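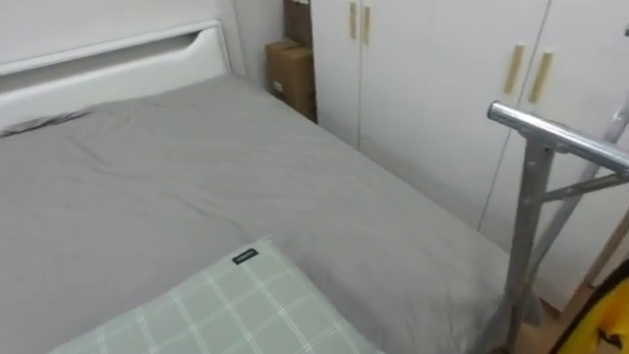

A fitted sheet goes on easily in exactly one direction, and it is never the one you try first. Start at the corner that's hardest to reach, usually the one against the wall, and finish at the one by your knees. If you get diagonal creases running toward the far corner, like the ones on this gray sheet, lift that corner of the mattress a few inches, tug the fabric under, and let go. Smoothing with the flat of your hand feels productive but mostly moves the wrinkles to your partner's side.

Pillows go on last. Mine spend the whole job at the foot of the bed, where I can trip on them.

The gap beside the wardrobe
Every bedroom has one, and every bedroom's has boxes in it. Two is my limit. Write what's inside on the side that faces out, in marker, big. I once spent a Sunday looking for a Rakby lamp that was in a carton marked MISC 2.

Washing
Read the care tag before you pick the temperature. Sheets want room to move, so fill the drum halfway and leave the towels for another load. Close the zippers on the duvet cover or it will eat every sock in the machine.

Next: getting candle wax out of a quilt (April's mailbag was mostly this)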